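5.3 Clearing and inspecting the bins

The Hulladwood bins are supplied as a pair of open metal bins with sloping walls and a flat floor. Clear and inspect both before each sorting session and whenever the load type changes.

1. Stop the session and wait for the status line to read IDLE.

2. Empty the rear bin first, then the near bin. Put small personal items (glasses, keys, pens) in the padded tray. Do not tip the bin to empty it.

3. Fold in the arms of any spectacles or sunglasses before setting them down. Lenses must face up.

4. Look over the shared edge into the corners of the rear bin. Scraps of paper and label backing collect there and are easily missed from the front.

5. Wipe the floor of each bin with a dry cloth, then with a cloth dampened in plain water. Dry fully.

CAUTION: Do not use wire wool or scouring powder. Loose grit left on the floor will mark lenses and soft plastics.

6. Run a gloved hand along the rim and the four walls. Report any burr or lifted edge on form 14.

7. Check that the bin sits square on its supports. If the rim is tilted, loosen the two front clamps, reseat the bin and tighten the clamps evenly.

Note: Pale scratches and smears on the floor, and worn patches on the walls, are normal surface wear. Replace the bin only if the metal is dented, split or holed. The part number for a single bin is 2,261; the clamp set is 1,707.

8. Return the items one at a time. Lay flat items directly on the floor and leave a clear gap between each item and the wall.

9. Enter the check in the log with your initials.

Note: Bins bought before November have a different clamp. See section 5.4.

Text: Peninah Makori. Checked: Kimutai Muriithi.

Sunglasses laid on the floor of the near bin, second bin behind.
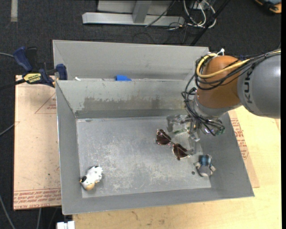
Kindia Sorting Station, Set-up Guide Page 16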